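Jorkham moth count, first numbers in

July 2023

Quick update from the Jorkham light traps before the sheets get typed up properly. Long night, short sleep, so bear with me.

Final tally for the weekend was 1,516 moths across 34 traps. Best total the Jaltmont Insect Group has had at Jorkham. Last summer's count came in at 653, though that was a cold, wet one and half the traps got rained out by midnight.

Warm and still this time, hardly any moon. Bugs everywhere. The sheet by the creek path was so covered by eleven that Amparo Bustamante gave up on writing and just called names out while Yiran Qian took them down.

Big news is the underwings. Five species, one of them new for the site list. It came to sugar bait on the old oaks by the upper gate, not to light at all, and sat there long enough for everybody to get over and have a look. Gray-brown bark pattern on top, then the orange when it shifted. Name is being held back until Nikola Kovačević has gone over the hindwing bands. He says he's fairly sure. He wants to be very sure.

Also good: lunas at three of the traps, sphinx moths on the bergamot before dark, and a lot of tiger moths, more than anyone expected this late. Io moths down a bit. Not many of the small green emeralds either, no idea why. Could be the mowing along the fence line, could be nothing. One year doesn't tell you much.

Caterpillars were a side job and got less time than planned. Muthoni Obura worked the willows with a beating sheet and came back with prominents, a couple of daggers and something hairy that she's rearing at home to see what comes out. If it pupates well we'll have an answer in August.

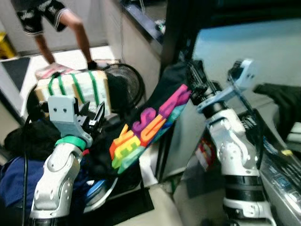
The tricky part, as ever, is the small stuff. Pugs, micros, worn noctuids with half their scales gone. Muchen Xiong has a tray of them and is working through it a few each evening. Wing pattern is no help on most of these, so it comes down to antennae, leg spurs and in the end dissection. Beginners ask why we bother when the big ones are so much easier, and the answer is that the big ones are a tiny piece of the list. Color does help on fresh ones. An emerald straight out of the trap can be as bright a green as the band on that white arm on the left, and a week later it has faded to something like dishwater. So please photograph them the same night. Put a ruler in the shot. Top view and side view if the moth will sit for it, and the face too if you can manage, becuase the palps matter more than people think.

A few things for the next session. Label your tubes with the trap number AND the time, not just one. Several came in with only a time and those can't be matched to anything, so they're out of the count. Egg cartons go back in the trap they came from. Release into thick cover, well away from the trap, or the wrens will have the lot by breakfast. They had plenty on Sunday.

Headlamps on red near the sheets please. White ones pull the moths onto your face and then onto the ground where they get steped on.

Traps run again in August, same spots, dusk until first light, weather allowing. Bring a chair and long sleeves, the mosquitoes by the creek are awful. New people welcome, you don't need to know any names, we always need someone to hold the pen. If you've still got record sheets at home from the weekend, get them to Yiran this week. Two traps on the east side are still missing theirs and the species list can't be closed until they turn up.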